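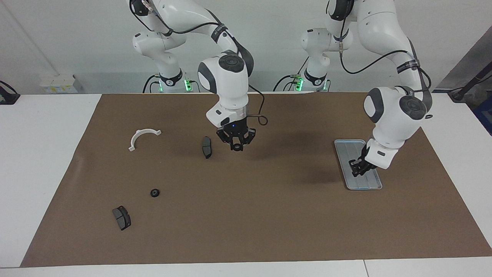 3/19/21

Open day is done and my feet hurt. Writing this up before I forget who asked what.

First group came in right after lunch, mostly people from Kavanagh plus a couple of Drurnier folks who had wandered off from the main tour (they stayed the longest, so no complaints!). Nayeli did the talking and I sat at the console. We stuck with the brake parts, same as the dry run – two pads, the bracket, the little rubber grommet and the metal tray, all on the brown mat. Left arm works the tray, right arm does the loose parts.

Question of the day was whether the two arms ever bump into each other. Nayeli's answer was better than mine would have been: she just drew the shared zone with her finger over the middle of the mat and let them watch. The next favorite was the grommet. Everybody wants to see the small black thing get picked up, and nobody cares about the bracket, even though the bracket gave me two weeks of grief with those flat tabs.

A man from Drurnier wanted to know how many cycles are on the Skemel log. I looked it up for him, 3,122 as of this morning. He wrote it on his hand.

Things to fix before the August visit:

Print more handouts. We had 50 and ran out with the last group still in the hallway.

Move the visitor line back a step. People lean in over the table to look at the pads and I kept my hand on the stop button the whole time.

Liam Quinlan asked for the tray angle we used, so he can try it on the Gudine setup. I told him I'd send the pose file tonight – still need to do that.

Nayeli has the sign-in sheet.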